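Chapter 3
Keeping Food Cold in a Small Space

In the first two chapters we studied how food changes after it is cooked, and why time is so important. Now we come to the question of place. Many people who study or work away from home do not have a full kitchen. They have a table, an outlet, and perhaps a small refrigerator with room for one plate and a few drinks.

When Kirsten Landry started her course at the Gedden training center in September, she asked her students to write down what they kept in their small refrigerators and on which shelf. She received 33 lists. Most students had put things in wherever there was a space, and more than half had a plate of food with no cover on it. We will return to these lists in section 3.2.

A small refrigerator is not only a large one made smaller. Each time the door opens, a big part of the cold air goes out, and the food inside feels this change sooner. For this reason it is good to decide where the plate will go before you open the door. The plate should stand flat and should not touch the back wall.

After reading this chapter you should be able to:
choose a suitable place for a small refrigerator
arrange plates and containers so that air can move between them
decide how long a cooked dish may be kept

New words in this chapter: shelf, interior, seal, leftover, to defrost.

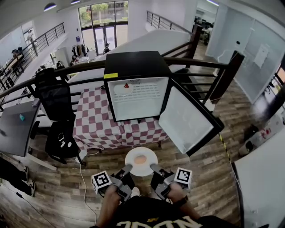 Figure 3.1 A small refrigerator with its door open, and a plate of food in front of it.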